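Shopfront > Features > Home & Table

Filed under: Kitchen Habits

The Bottle You Can't Throw Out

My kitchen has one drawer for cutlery, one for dish towels, and one for things I will deal with later. A cabinet, too, has lately been annexed by the last category, and what lives in it is mostly bottles. Aluminum ones, with screw tops, or with the memory of screw tops. I drink what's in them in four minutes and then keep the container for a year and a half.

I used to think this was a private failing. Then in April I spent a morning with Zohreh Ahmadpour, who owns 71 of them and has a shelf built for the purpose.

Ahmadpour teaches bookkeeping at a night school and describes her collection as "inventory." She started with a cold coffee from a train station kiosk in Valtov. The coffee was terrible. The bottle was heavy in the hand and cool to the touch, and it had that satisfying little coil of thread at the neck, so she rinsed it and brought it home in her coat pocket. The shelf, which she ordered from Akwood and which arrived with 19 screws and instructions for a different shelf, came later.

"A can is finished when you open it," she told me. "A bottle thinks it has a future."

I have been turning that over ever since, mostly while standing in front of my own cabinet with the door open. A can is honest trash. You crack the tab and the thing is ruined, and you crush it with a clear conscience. Put the same metal into the shape of a bottle, give it shoulders, and suddenly I am planning outings for it. It could hold water. It could hold a single tulip. It could go on a hike, although I don't.

Melon soda is the worst offender. I don't even like melon soda very much. It tastes the way a green crayon would taste if the crayon were trying hard to be your friend. But the color gets me every time, that loud, cheerful green, with fruit all over it and letters fat enough to read from across a parking lot. Put one next to the toaster and breakfast looks like it was planned by a nine-year-old with a budget.

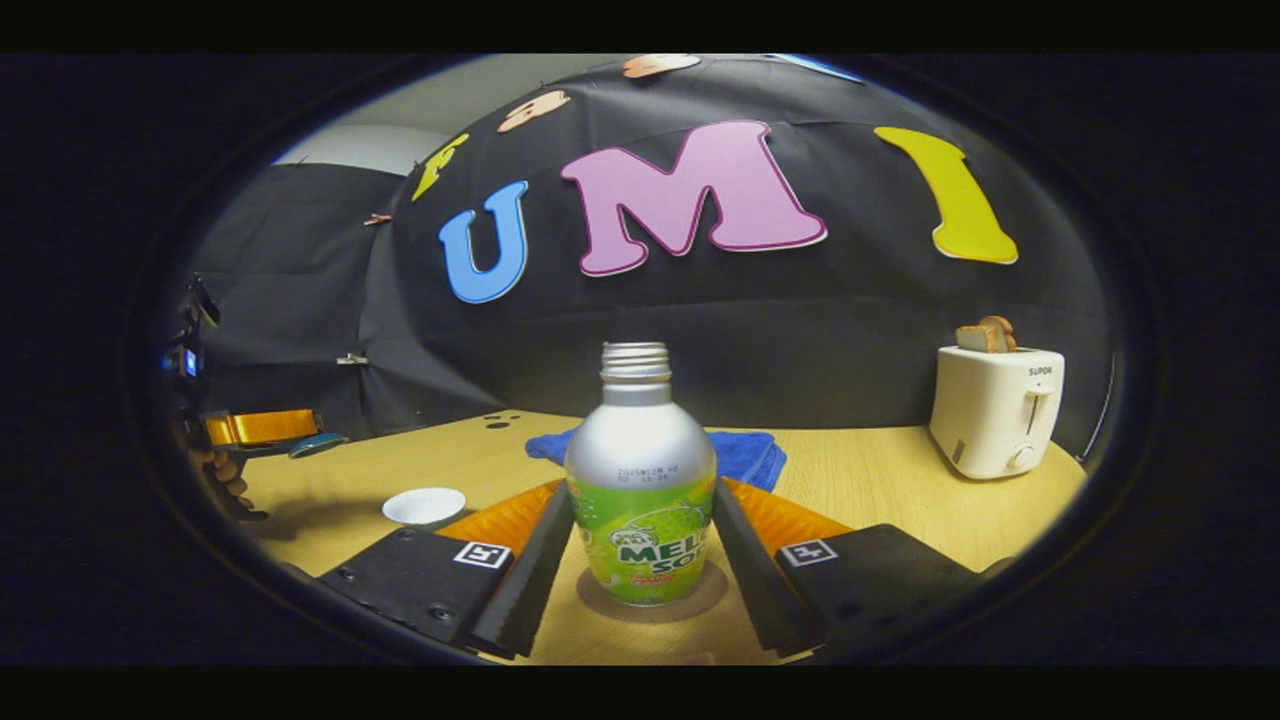
Breakfast, I should say, is where the habit does its real damage. Soda at that hour has no defenders. Toast wants coffee, or tea, or at the very least juice, something with a reputation. And yet I have found that a slice of plain toast, well browned, and a few swallows of something fizzy and absurd make a better start to the day than the bowl of virtuous grains I ate through most of the winter. Ahmadpour disagrees strongly. She drinks hers at four in the afternoon, from a glass, like a person with standards.

She is also strict about cleaning. Warm water, a drop of soap, a bottle brush with a narrow head, then upside down on a towel until morning. She prefers microfiber, and she does not fold it. A crumpled towel, she says, holds a bottle up better than a flat one, and after several crashes in the small hours I have come around to her view.

Caps she keeps separately in a Vondico cookie tin. She has more caps than bottles and won't discuss it.

What are they all for? I asked, as politely as I could. She gave it some thought. One holds knitting needles. One holds the long matches. One went to her nephew, who filled it with sand and uses it as a doorstop. The rest are on the shelf, labels out, being green and silver and orange at whoever comes in to use the phone charger.

I tried selling a few of mine once. There is a swap board called Kudo where people trade this sort of thing, and I counted 531 listings for empty drink containers before I closed the laptop and went for a walk. One man wanted 40 dollars for a bottle with a dent. His photographs of the dent were very good.

So mine went back into the cabinet. I did set a rule: a new one comes in, an old one goes out to the recycling bin by the garage. The rule has held for three weeks, with two exceptions, both melon.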